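The Table from Bundton

The table came from Lombardi's in Bundton, 28 dollars with delivery. She wanted something to wash up beside, away from the children, in the back room over Onlow Street. The wood was pale, and the grain on the left side rose in long arches, one inside the next. In the middle was a dull patch. She rubbed it with her sleeve and decided to leave it alone.

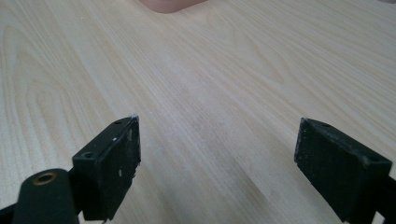 2. Soap

The pink dish had been her mother's. The soap was new, white and shaped like an egg, and it belonged in the dish. She had carried both up the stairs in November and then left them in a bag for months. Now the dish lay flat on the wood, a little left of center.

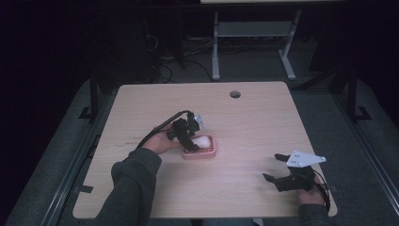
Her sister said on the phone that an egg of soap would never last, that their mother always bought the square kind, and was there room for a second chair.

There was. She went to look for one.

© Jorumitz Stories | Contact | Back to top
We use cookies. Accept or manage settings.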